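Handheld gripper tracking drops out next to the cabinets
Board: Setup, Care and Repair

shimsandspares
Posts: 167
Posted Saturday, 9:40 am

We have a pair of the handheld grippers with the printed marker cubes mounted on them, used at the Murkville room for furniture work. Right hand is fine. Left hand tracks beautifully until it goes anywhere near a white cabinet, at which point the software decides it has moved to the far wall and stays there for a bit to think about its life.

Already done: cleaned the head camera, redid the calibration twice, swapped the cube for the spare. Same thing with the spare, so I'm not buying that it's the print.

Anything else before I start taking the left one apart?

Bennani
Posts: 1505

How is the cube fixed on? If it's the clip-on bracket from the first batch, they creep. You press the jaw against something solid, the bracket gives a hair, and now your offset is wrong. Two screws and a drop of threadlocker. Don't ask how long it took me to find that.

nirport_nights

Creep gives you an offset error. It doesn't send the gripper to the far wall. He's losing the markers altogether and the filter is guessing. Post a picture from the head camera while somebody is working.

shimsandspares

Fair. Grabbed one from this morning, Xinyi on the grippers. I checked the bracket first, Bennani — it's the new kind, and tight.

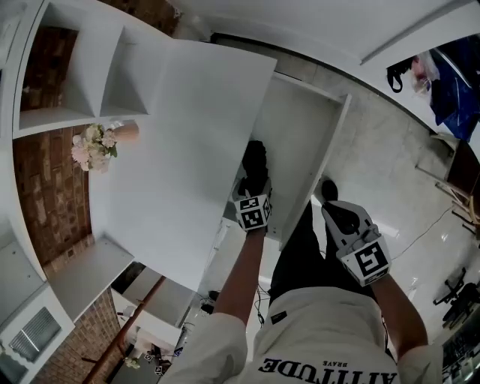

Left gripper up against the inside edge, right one by the cabinet frame. Attitude supplied by the operator.

nirport_nights

Well, look at what it's working with. White gripper body, white cube, white panel, white cabinet. The quiet border around the markers has nothing to stop against, so the detector has to find the corners from the black parts alone. Add some shine off a panel and I'd go blind too.

Try a thin dark backing plate under the cube, a bit bigger than the cube itself. Matte. Ten minutes with scissors.

Bennani

I disagree. The detector wants black on white, and it has that. White behind white just means more border. If anything a dark plate with a sloppy edge gives it a second square to chase. I'd look at exposure first. All that white furniture pulls auto exposure down, the whole thing goes gray, and then it hunts every time the head turns toward the tiles.

nirport_nights

Exposure, maybe. But he says right hand is fine, and it's the same camera.

Bennani

Right hand isn't being shoved inside a cabinet.

Kaisu Tuominen

You could both be right, which I realize is against board rules. Lock the exposure, run it, write down the dropouts. Then add the plate and run it again. One change at a time, please. I had to sort out the Brinusis cell after three people had fixed it on the same afternoon and it took me a week to unfix it.

Also tilt the left cube. If you're reaching into a compartment with the cube square to the gripper, the face the camera needs is the first one to go edge-on. We turned ours 18 degrees toward the head and the deep reaches got a lot better. You have to redo the cube-to-jaw calibration afterward or you will be back here asking why it grabs air.

And tidy that cable before somebody's foot does it for you.

shimsandspares

Cable noted. It's been noted before.

OK, results. Same routine each time, jaw along the inside edge from top to bottom.

As it was: 18 dropouts
Exposure locked: 7
Exposure locked plus cube tilted, recalibrated: 2

Haven't done the backing plate.

Bennani

I'll take the eleven.

nirport_nights

Do the plate.

shimsandspares

The only matte black card in the building is the back of the calendar, and it's only April. I'll buy some on Monday.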